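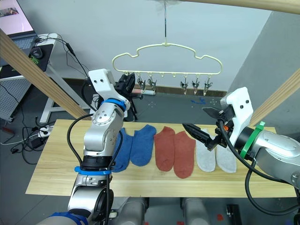
By Illisano Meijer, Operations Lead, Tekance

About Tekance

Tekance is a small company that teaches two-arm robots to do laundry work. We started with towels, moved to shirts, and now spend most of our time on small items such as socks. Pairing them on a table is the easy part. Getting each one into a clip on a hanger takes both arms working close together, and that is where we had our worst fault.

What went wrong

On Tuesday, August 15, 2023, during a run at our Putier workshop, the right arm kept driving down after its gripper had reached the table. The software had lost the force reading from the wrist and went on using the last good value. The arm pushed for 3 seconds before the operator hit the stop button. It bent a gripper finger and cracked the bracket. No one was hurt, but the operator had reached over the table to straighten a sock less than a minute earlier.

We stopped all runs for 7 days. The cause was a cable that had been flexed too many times at the wrist. It lost contact only when the arm was angled down, so our morning check, done with both arms raised, never caught it. We went back through 210 logged runs and found the same dropout in 8 of them. Each had been marked as a missed grasp and left at that.

What we changed

A stale force reading now stops both arms. The morning check includes the low positions over the table. Wrist cables are replaced on a schedule, and we leave more slack where they hang from the gripper. Nobody reaches over the table until the arms are stopped and the operator has said so out loud.

A missed grasp can no longer be closed without someone looking at the log. It slows us down, and we still argue over what counts as a miss when a sock slips out of its clip.

Working with us

We take on test work for laundries and equipment makers. Visitors are welcome in the workshop by appointment and get the safety talk first. We send the full fault report to any customer who asks for it.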